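Imprimer | Envoyer par e-mail

Qui sommes-nous ?

Bonjour et bienvenue chez Judel ! Moi c'est Barbara, Barbara Wieczorek, et si vous avez déjà appelé l'atelier, il y a de fortes chances que ce soit moi qui aie décroché (avec une pince entre les dents, pardon).

J'ai commencé par réparer les colliers de ma grand-mère, puis ceux de ses voisines, puis ceux des gens que je croisais sur les brocantes. Un fermoir par-ci, un rang de perles à renfiler par-là — et un beau jour j'ai signé le bail d'une ancienne mercerie, avec ses tiroirs d'origine que je n'ai jamais eu le cœur de vider complètement.

Aujourd'hui nous sommes 4. Mỹ Diệp s'occupe de l'enfilage et des nœuds, elle a une patience que je lui envie tous les jours. Radu Vlad soude, polit et râle quand on lui déplace ses limes. Sigrún Hauksdóttir tient la boutique et répond à vos messages, en français, en anglais et en islandais si le cœur vous en dit !

Nous travaillons surtout le bijou fantaisie ancien, celui que beaucoup de bijoutiers refusent parce que la réparation coûte plus cher que la pièce. Tant pis, on l'aime bien, nous. Si c'est la broche de votre mère, le prix d'achat ne compte plus tellement.

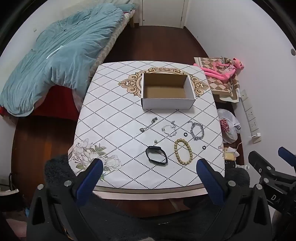 Côté pratique, le devis est gratuit et vous avez toujours le droit de dire non. Comptez 2 semaines pour une réparation simple, davantage en janvier, quand tout le monde nous rapporte ce qui a cassé pendant les fêtes. Vous pouvez passer sans rendez-vous ou nous envoyer votre bijou par la poste — bien emballé, s'il vous plaît, et avec votre numéro de téléphone sur un petit papier à l'intérieur.

À bientôt à l'atelier !

Barbara

Imprimer | Envoyer par e-mail

À lire aussi
Nettoyer un collier fantaisie sans l'abîmer
Renfiler ses perles : fil de soie ou nylon ?
Nos tarifs de réparation
Envoyer un bijou par la poste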